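The Case for a Shared Laundry Room

Housing policy is usually argued in terms of units, rents and parking. The shared laundry room seldom enters the discussion, and for that reason it has been disappearing from new residential buildings without much public comment. The Parkbridge redevelopment, now before the Distdale planning board, would replace three older apartment blocks and their basement laundries with homes that each contain a small machine in a closet. Residents deserve a fuller debate on that choice than they have so far been given.

The attraction of a private machine is plain. It is available at any hour, it requires no coins or cards, and it spares a parent from carrying a load down several flights of stairs. Developers report that it is among the first features prospective tenants ask for. This essay does not dispute any of that.

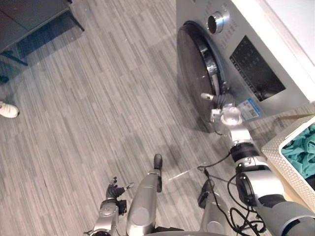
What the Closet Costs

Floor space in a new apartment is expensive, and a laundry closet takes it permanently. Under the Parkbridge plans, 200 homes would each give up 8 square feet, along with the plumbing, venting and drainage that every closet demands. The cost of that work is carried in the rent whether a household washes daily or twice a month. When a machine fails, the tenant waits for a repair with no second machine down the hall.

Older buildings handled the matter differently. The Farquharson Houses, across the river, serve their tenants from a single ground-floor room with 36 machines. The room is plain and in need of paint, but it has large windows, a long folding table and a notice board that is read. Management there has long understood that the room does a second job. It is where new tenants learn which office handles heating complaints, and where older tenants are missed when they fail to appear.
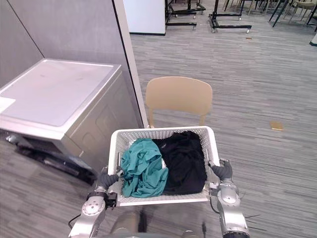
Public policy has been slow to value contact of this kind, which leaves no record and produces no revenue. A person who lives alone may have little reason to speak with a neighbor from one week to the next. Laundry supplies a modest reason. A white plastic basket holding a teal garment and a black one is a small load by any standard, yet in a shared building even that much is an errand that takes its owner past other people's doors. Community lounges are built for the same purpose at greater expense, and many stand unused after their first year.

A Reasonable Compromise

The board need not choose one arrangement for every home. The Minamine block, completed before the present rules were written, offers hookups in its family apartments and a shared room for everyone else. Its model could be adopted at Parkbridge with little change to the drawings – the ground floor already includes 3,000 square feet set aside for retail that has yet to find a tenant.

Such a room should be well lit, open from early morning until late evening, and priced to cover its upkeep and no more. It should have chairs. The board will take up the revised plans in January, and it should ask the developer to price this option before any vote is held.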